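Stitora 64 Cable Sleeve – Long-Term Review
By Colette Perrin

The Stitora 64 is a braided wrap sleeve for bundling cables under a desk or along a workbench. It is sold flat, closes with an overlapping edge, and can be cut to length with scissors. I bought two lengths and have had them in daily use for 14 months, one under a standing desk and one behind a sewing table.

Sizing. The 64 in the name is the flat width in millimeters. With the overlap closed, mine holds four power cords and two network cables. A fifth cord fits, but the edge starts to lift at every bend. Buyers with thick monitor cables should go one size up.

Installation. The sleeve goes on from the side, so nothing has to be unplugged. Start at the end that will not move and work toward the free end, pressing the overlap shut with a thumb. Turn the seam toward the wall or the underside of the desk. The desk took me 14 minutes, most of it spent untangling what was already there.

Cut ends. This is the weak point. The braid frays as soon as it is cut, and the supplied end bands are too loose to stop it. I sealed one end with a hot knife and wrapped the other in cloth tape. The hot knife end is still clean. The taped end has shed threads since the second month, and the tape has left glue on the cords.

Bending and movement. A standing desk is a fair test, as the cables travel the full height of the lift each time. I leave a slack loop of 900 mm between the desk frame and the floor outlet. The sleeve follows it without kinking and does not pull the plugs. Where the loop turns tightest the braid has gone slightly fuzzy on the outside – cosmetic so far. The overlap has opened there twice and closed again by hand.

Cleaning. Lint collects in the weave. A vacuum brush removes most of it. I took the sewing table sleeve off and washed it in cool water with dish soap, and it dried flat overnight with no loss of grip at the edge.

Compared with the Clavon split tube. The Clavon costs less and its cut ends stay neat, but it is stiff and springs open when bent past a right angle. It suits a straight run along a baseboard. For anything that moves, the Stitora is the better choice.

Verdict. Good sleeve, poor end bands. Buy it a little longer than needed and seal both ends before fitting.

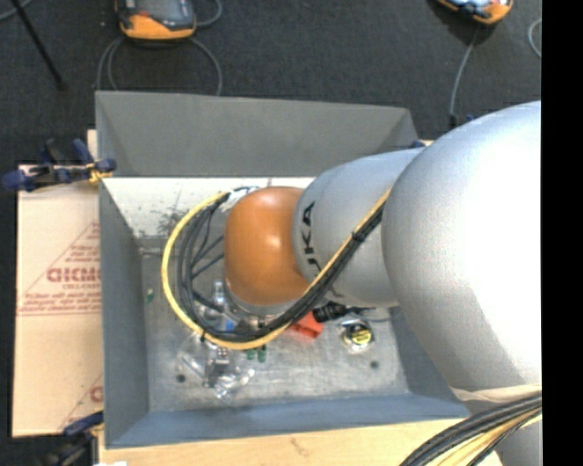
Yellow and black cables looped at the wrist of a large robot arm.

Contact | Copyright Colette Perrin | Back to top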